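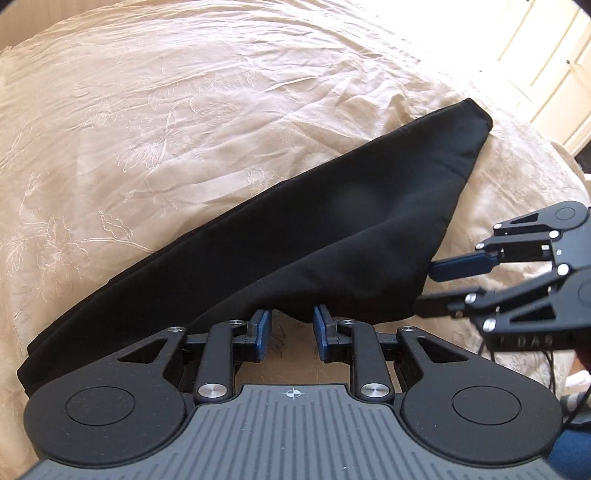
Última alteração desta página: 2019-11-16

Passei a tarde inteira a pensar em roupa dobrada, o que já diz muito sobre a minha vida social. A culpa é da A-yeong Cho, que me perguntou ao almoço quando é que eu achava que uma máquina ia tratar da roupa lá de casa, e eu respondi "daqui a pouco" com aquela segurança de quem não dobra uma camisola desde abril. Ela riu-se tanto que entornou o chá.

Fiquei picada, claro. Cheguei a casa e fui buscar o cesto.

Comecei pelas pretas, que são as piores. Um pano preto grande em cima de uma colcha clara parece o caso mais fácil do mundo, há contraste, vê-se logo onde acaba um e começa o outro. Pois, mas por dentro do preto não se vê quase nada! Uma dobra comprida a atravessar a metade de baixo, um brilhozinho azulado num canto, e o resto é um borrão escuro. Se não fosse a parte de cima, onde se nota que há duas camadas quase coladas uma à outra, eu própria jurava que era uma só. E eu tenho dedos, e tenho uns bons anos de prática (má prática, mas prática).

Duas pinças de um lado e do outro, com almofadas azuis nas pontas, a chegar à beira do tecido. É bonito de ver, a sério. Só que a beira de baixo vem toda ondulada, e é exatamente aí que as minhas teorias do almoço começam a meter água. Onde é que se pega? Eu pego num sítio qualquer, sacudo, e a roupa conta-me o resto. A sacudidela é metade do trabalho e nunca tinha pensado nisso até hoje. Sacudir é perguntar à camisola onde é que ela tem os ombros.

Depois há a própria colcha. Também é tecido, também faz rugas, e esta ainda por cima tem flores bordadas, com um caule em relevo e uma folha em ziguezague. Um dedo de borracha que raspe um bocadinho mais fundo traz a colcha atrás. Eu faço isto todas as semanas, puxo um lençol e vem a manta e vem o gato. A Bit-na Won diz que devia dobrar numa mesa como as pessoas normais. Tem razão, mas a mesa está sempre cheia de papéis e a cama está ali, larga, a olhar para mim.

Liguei à Bit-na depois do jantar, por falar nisso. Ela trabalha na lavandaria da Penner, onde passam 300 toalhas numa manhã fraca, e eu queria a opinião de quem faz isto a sério. Disse-me que para toalhas já têm uma máquina, uma coisa da Tunditz do tamanho de uma carrinha, e que funciona muito bem desde que alguém lhe ponha a toalha esticada na entrada. "E quem é que a estica?", perguntei eu. "Eu", disse ela. Ficámos as duas caladas um bocado.

E roupa de gente, misturada, meias e vestidos e aquela blusa com um laço que não se sabe se é manga? Isso vai tudo à mão. Houve um senhor da Hivovico que lá foi fazer uma demonstração, com um braço muito elegante, e das 80 peças que lhe deram dobrou 52 de maneira aceitável. Eu achei fantástico! Ela nem por isso, e explicou-me que as outras 28 tiveram de ser desdobradas e feitas de novo, e que desfazer uma dobra torta demora mais do que começar do zero. Continuo a achar fantástico, mas percebo o cansaço dela.

O que me anima é a parte das pinças na mão. Em vez de se escrever uma receita para cada peça – e quem é que ia conseguir escrever uma receita para um lençol de elástico? – uma pessoa faz a tarefa com as pinças, outra vez e outra vez, e a máquina vai aprendendo com isso. Experimentei em casa com duas molas de massa da cozinha, uma em cada mão, só para sentir como é. Que humilhação. Levei uma eternidade a juntar dois cantos de uma t-shirt e ainda a deixei cair duas vezes. Não se sente nada! Com os dedos sei logo se apanhei uma camada ou duas, esfrego um bocadinho e pronto. Com as molas tinha de me baixar e espreitar de lado como quem procura uma lente de contacto.

Portanto a minha resposta à A-yeong, revista e corrigida, é: toalhas sim, camisolas às vezes, lençóis de elástico talvez no tempo dos netos dela. Louça acho que vem primeiro, um prato ao menos fica com a mesma forma quando se pega nele. Aspirar já está, mais ou menos, o meu come as franjas do tapete mas tem boa vontade. Casas de banho não quero nem imaginar.

Ela vai dizer que mudei de opinião. Mudei um bocado. Também vi um folheto da Betard que promete a casa toda arrumada "sem levantar um dedo", com mais de 100 tarefas incluídas, e fui ler a lista até ao fim: acender a luz da sala e acender a luz do corredor contam como duas. Assim também eu.

Já é tarde e o cesto continua meio cheio. Dobrei as pretas, deixei as meias (as meias ficam sempre) e pus as toalhas em cima da cadeira, onde vão estar quando eu precisar delas. Amanhã tenho de comprar detergente e devolver o livro à Bit-na. E perguntar-lhe como é que ela faz com os capuzes, que eu nunca sei se vão para dentro ou para trás.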